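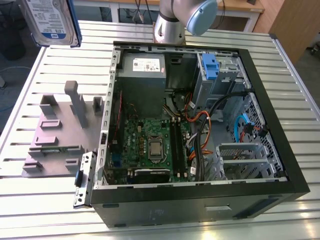 I got to the Valow open house a little before nine in the morning with a bad coffee and a badge that said VISITOR in letters you could read from the parking lot. I'd signed up for one thing, really, and that was the disassembly lab. They take computers apart with robot arms there, and I've spent enough evenings with my own arm inside a desktop case to want to know how a machine handles it.

The tour of the front building was fine (lots of hallway, a nice atrium), but the lab was where people stopped checking their phones. The project is called Prillik, and the idea is simple to say. You don't write the robot a script for each computer. A person guides the arm through a job a bunch of times, the software learns from those runs, and then everybody waits to see if it can do the job on its own. For pulling a hard drive they used 60 guided runs, and I'd expected thousands!

What surprised me was how much they care about the last inch. Getting the arm over to the drive is old news, they said. Getting hold of a carrier that sits snug between metal walls, without leaning on the board next door, is where the runs go bad.

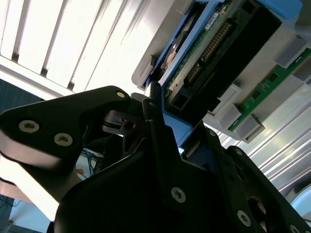
Posted in September by the Wandus blog | Visits

So the method splits in two. One part of the software looks at the whole table and picks where to go. The other takes over close in, using the view from the wrist, and makes tiny corrections until the fingers are set. Before they split it, the single big model kept hurrying the grab. I asked how they noticed and got a very happy answer involving a stack of bent plastic latches.

They had a results poster up by the door, and I copied down what I could. Across 890 tries, most of the failures came from cables flopping into the way. The poster had a whole column for that! Drive carriers did better than loose drives, and a case the software had never met did worse than both, though the gap shrank after 4 extra guided runs on the new one. I liked that they printed the bad column as big as the good one.

The Nowakowski room next door was showing its sorting line at the same time, and I caught maybe ten minutes of it, which wasn't fair to them. Next year I'll start there.

If you go, wear comfortable shoes and ask for the second lab session, when the group is smaller and you can get up close to the table. Parking is free until 2, and the cafeteria does a pretty decent grilled cheese.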